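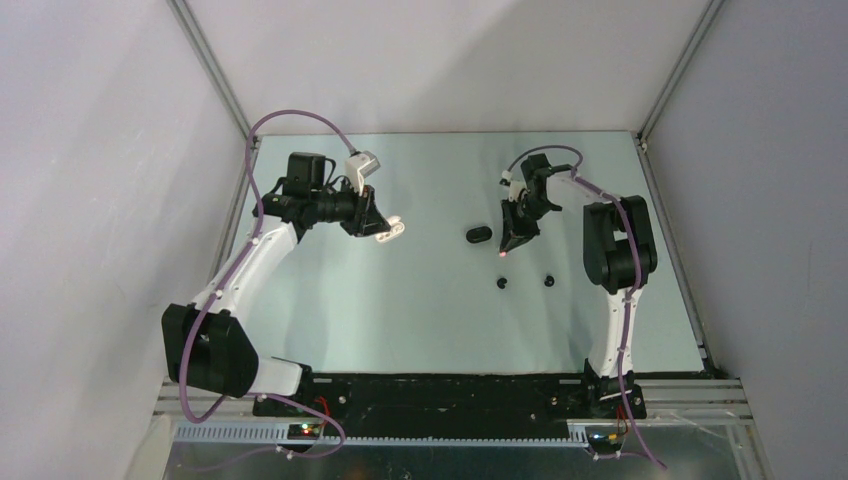 The Weighbridge

Marcela Kuruc had the weighbridge at Roslow to herself on Sunday, and she liked it that way. The grain trucks came in from six. By nine the dust had settled on the window sill and she had given up wiping it.

The job was simple. A truck rolled on full, she wrote down the number, the driver went round to the pit and tipped, and the truck rolled on again empty. One number came off the other. The computer did it too, but her old boss had made her keep the book by hand, and when he retired she kept on with it.

Jirayu Petchrat pulled up a bit after ten in the green Trendon. He left the engine running and climbed down, which drivers weren't meant to do.

"You're on the plate," she said through the hatch. "I've got to weigh you with the truck or get you off it."

He stepped back onto the gravel. He was a tall man and he had lost weight over the summer. His wife's mother had been sick, and then his wife had gone north to look after her, and he had brought the harvest in with one hired man and a cousin.

"How's Yaowalak?" Marcela asked.

"Still up there. She rings at night."

"And her mum?"

"About the same."

She wrote down the weight and tore off his ticket. He folded it twice and put it in his shirt pocket without reading it.

"Do you still have the books from the old days?" he said. "From when Dad carted?"

"They're in the back. Why?"

"I want to look up a load."

There was another truck waiting behind him, one of Oğuzhan Karakaya's, with Oğuzhan himself leaning out the window to see what the hold-up was. Marcela told Jirayu to go and tip and come back at lunch.

He came back at half past twelve with a sandwich in a paper bag. She had already found the box. It had been under the spare printer and a carton of visitor vests, and the mice had been at one corner. The books were the same kind she used now, long and narrow with a red spine. She put four of them on the bench.

"What year?"

He told her. She found it and turned it round to face him.

He went down the columns with his finger. His father's name came up often, always shortened to Petch, in three or four different hands. Wheat, barley, wheat again. There was a whole week with nothing in it and the word RAIN written across the page in capitals.

"It was the last load that year," he said. "He always told us he drove it in with the flu. He said he sat on the plate and couldn't get out of the cab, and the woman in the hatch came out and tipped it for him."

"Drove it round to the pit?"

"Drove it round and tipped it and brought it back. Then she drove him home in it and walked back to town."

"That's a long walk."

"Eleven kilometres. We never believed him. He told it every Christmas and it got longer."

Marcela pulled up the other stool. She had been in the job nine years and had never taken a truck off the plate herself. She didn't have the licence for it.

They found the load near the bottom of a right-hand page. The weights were there, in and out. In the last column, where the driver signed, somebody had written F. Shen for Petch, not well.

Jirayu read it and then read it again.

"Fengying," Marcela said. "Fengying Shen. She had this job before my boss did. She's still in town, you know. She's in the units behind the pharmacy."

"Mrs Shen from the library?"

"She did the library after."

He sat back. Outside a truck changed down for the turn and Marcela got up and looked, but it went on past towards the Rojanasak place.

"She was at the funeral," he said. "She sat up the back. I thanked her for coming and asked if she knew Dad, and she said a bit, from work."

Marcela didn't say anything. She ate half a biscuit.

"I was going to tell it at the service," he said. "The flu story. I had it written down and I took it out. I thought people would think he was having a go."

"People would have liked it."

"Yeah. Probably."

He asked if he could take a photo of the page with his phone. She held the book flat for him, because it wanted to close. The first one came out blurry and he took it again. Then he sent it to Yaowalak, and they both waited a minute as if she might answer straight away, but she didn't.

Oğuzhan came in at one to complain about his moisture reading. He did this most weeks. Marcela told him the same thing she always told him — that it was the machine's number and not hers, and that he could ask for a second test if he paid for it. He looked at the old books on the bench and asked what they were doing, and Jirayu showed him the line.

"I remember her," said Oğuzhan. "She made my uncle sweep the plate. He'd dropped a shovelful on it and she wouldn't weigh him until it was clean."

"Did he do it?"

"Of course he did it. You didn't know her."

He found his uncle's name on the opposite page and was pleased about it, and forgot to pay for the second test.

When he had gone Jirayu put his rubbish in the bin and stood with his hand on the door.

"Which unit is she in?"

"Number four, I think. It's got a lemon tree in a pot. She has a sleep after lunch, so don't go before three."

"I've got another load to bring in anyway."

"Bring it in, then. I close at five."

He brought it in at twenty to four. Marcela wrote down the weight, and while he was round at the pit she went through the box again and took out the two years either side. Fengying's writing was in all of them, small and upright, with a line through every seven. She put the three books in a shopping bag and rolled the top over.

The Trendon came back onto the plate, empty, and she waited for the number to settle. He kept the window down and stayed in the cab this time.

She passed the ticket through, and then the bag.

"I want those back," she said. "She can have them for the week."

He put the bag on the seat beside him and pulled the belt across it.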